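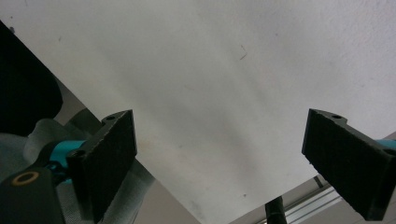 Beca Morris

¡Hola a todos!

Me alegra un montón que alguien más se anime con las pinzas de mano. Respondo debajo de la cita.

> El 03/04/2021, Phillips escribió:
> Ya tenemos montado el puesto, pero al coger piezas planas
> se nos van de lado. ¿Cambiáis las almohadillas o solo las
> limpiáis? ¿Y cómo fijáis el tablero?

Las dos cosas. En Torano limpiamos las almohadillas oscuras al empezar cada turno, con un paño que no suelte pelusa, y las cambiamos cada 90 horas de uso. Antes esperábamos a verlas gastadas y era un error: a las 153 horas el agarre ya era una lotería. Mirad también el tornillo del borde superior de cada dedo. Si coge holgura, el dedo gira un pelín y la lámina se escapa justo por ese lado. ¡Con apretarlo se nos arregló la mitad de los fallos!

Para probar el agarre usamos una lámina blanca grande, sujeta por los dos lados. Si aguanta 40 segundos sin resbalar, damos la pinza por buena.

En cuanto al tablero, lo ponemos plano en el suelo entre perfiles de aluminio, uno al fondo y otro a cada lado. Las manchas grises no molestan, no hace falta cambiarlo por eso. El cubito rojo nos sirve de referencia para comparar las dos pinzas antes de empezar — barato y utilísimo. 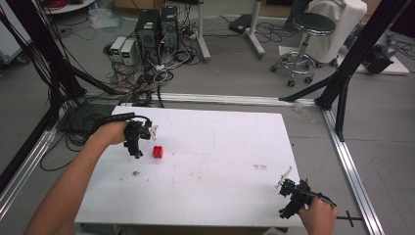
Cables

Aquí todavía tenemos tarea, lo reconozco. El de cada pinza tiene que poder formar un bucle holgado por encima de la mano, porque si tira, la muñeca compensa y se nota en los registros. En diciembre repasamos 2,478 agarres y los peores eran casi todos con el cable tenso. Trastine nos recomendó bridas de velcro en los postes y estoy deseando probarlas.

Si os sirve, os paso la hoja de mantenimiento que usamos en Plisik.

Un abrazo,
Beca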